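Nudari White Cloth Guide
Section 2: First wash, drying and laying it flat

I've lived with my white Nudari cloth long enough to have made most of the mistakes already, so let's get yours off to a better start!
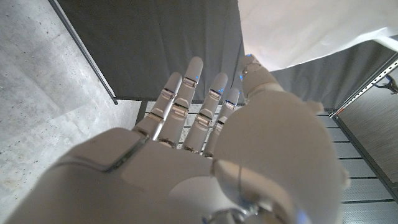 Annapurna Kulkarni wrote in to ask whether the first wash can be skipped if the cloth is only going on a side table, and she added that hers came out of the packet with a fold line she couldn't smooth down by hand. Wash it anyway, Annapurna. The fold line is mostly the finish they put on at the mill, and it softens a lot once that's rinsed out.

What you'll need: mild liquid detergent, a clean towel, an iron, and a table bigger than you think (mine is 94 cm wide and I still end up with a corner on the floor).

1. Shake the cloth out and snip off the care tag if it bugs you. Keep the tag somewhere, though.

2. Wash it by itself at 40 °C on the gentle cycle. I use half the detergent the bottle tells me to.

Caution: No chlorine bleach. It turned the hem on my old one yellow, and I never got it back.

3. Take it out as soon as the machine stops. Every minute it sits in the drum is another crease, and I say that as someone who forgets laundry constantly.

4. Hang it over a rail or a thick line with the two long sides level. Tug the corners gently.

5. While it's still a little damp, iron on the wrong side, starting in the middle and working out toward the hem. Medium heat is plenty.

Note: If you've got the Leiva weave (the one with the ribbed edge), put the towel over the rib before you iron it or you'll squash it flat.

6. Wipe the table and let it dry completely. Lay the cloth down folded in half, line the fold up with the center of the table, then open the top half away from you. So much easier than flapping it like a bedsheet!

7. Smooth it with flat palms, center first. Check the drop on each side and nudge it over until it looks right to you. I never measure.

Caution: Take off rings and watches for step 7. One snagged thread will run right across.

Note: For storage, roll it around a cardboard tube. If you have to fold it, change where the folds go each time. Stain treatment is in Section 3, including red wine and candle wax.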